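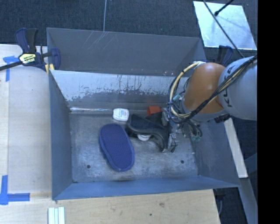
What Is a Labor Union?

Most grown-ups who work have a boss. The boss decides things like how much people are paid, what time work starts, and how long lunch is. If one worker thinks something is unfair, that worker can go and talk to the boss alone. Sometimes that works well. Sometimes the boss says no, and the worker has to decide whether to keep the job or look for another one.

A labor union is a group of workers who have joined together to talk to the boss as a group. The people who belong to it are called members. A union can be small, with members who all work in the same building, or it can have members in many towns.

How a union starts

Let's follow a made-up story set in the town of Plamthorpe. In Plamthorpe there is a factory named Coson that makes kettles. The factory has 135 workers. Radomir Matić puts the handles on. He likes his job, but the room where he works gets very hot in summer, and there are no fans. He asks his supervisor for a fan. The supervisor says there is no money for fans this year.

Radomir talks to the other workers at lunch. Many of them are too hot as well. Others are worried about different things. Valeriano Bustamante packs the kettles into boxes, and his schedule changes so often that he can't plan when to pick up his daughter from school.

The workers decide they want a union. In the United States, workers can sign cards that say they are interested. If enough of them sign, there can be a vote. The vote is secret, like the vote for mayor. Each worker marks a ballot, and no boss or coworker gets to see what that person chose. If more than half of the votes say yes, the workers have a union.

In our story, the vote at Coson is yes.

What happens next

The union and the company now have to sit down and talk. This is called collective bargaining. "Collective" means "together," and "bargaining" means trying to reach a deal.

You may have bargained at home. Suppose you want to stay up until 9:30 and your parents want you in bed at 8:30. You might agree on 9:00, but only if you brush your teeth first. Each side gave up something and each side got something.

The Coson workers pick a few people to speak for them, and Valeriano is one. They ask for fans, for schedules that are posted two weeks ahead, and for a raise. The company says yes to the fans and the schedules. It says the raise is too big. They meet again, and then again. After 13 meetings they agree on a smaller raise.

Everything they agreed on is written down in a contract. A contract is a promise on paper that both sides have to keep. This one lasts 2 years. When it runs out, they will bargain again.

What if they can't agree?

Sometimes the two sides talk for a long time and still can't make a deal. Then the workers may vote to go on strike. A strike means the workers stop working, all at the same time, until there is a deal or until they decide to go back.

People on strike often stand outside their workplace with signs. This is called a picket line. The signs tell people passing by what the workers are asking for.

A strike is hard on everybody. The company can't make as many things to sell. The workers usually don't get their normal pay, so families have to be careful with money. Some unions save up a strike fund to help members buy food and pay rent. Customers may have to wait for what they ordered. For these reasons, most contracts are settled without a strike.

A company can also close its doors to the workers until there is a deal. That is called a lockout.

Can a boss fire someone for joining a union?

In the United States, a law passed in 1935 says that most workers at private companies have the right to join a union, and that a company may not fire them for it. Many other countries have laws like this too, but the rules are not the same everywhere. People sometimes disagree about why a worker was fired. The worker may say it was because of the union, and the company may say it was for a different reason. Then a judge or a government office may have to look at the facts and decide.

Does everyone like unions?

No. People have different opinions.

People who like unions say that one worker alone does not have much power, and a group has more. They say unions have helped workers get better pay and safer places to work.

People who don't like unions say that members have to pay money, called dues, and may not agree with everything the union does. Some business owners say that union rules make it slower or more expensive to run a company.

At the Okero bakery, across the street from Coson, 54 people work. They held a vote too, and most of them voted no. They still talk to their boss one at a time.

Words to know

Ballot: the paper a person marks to vote.

Contract: a written agreement that both sides must follow.

Dues: money that members pay to belong to a group.

Picket line: a line of workers with signs outside a workplace during a strike.

Strike: when workers stop working together to ask for a change.

Try it

Ask a grown-up you know if they have ever been in a union. What was their job? Did they vote on a contract? Write down what they tell you and share it with your class.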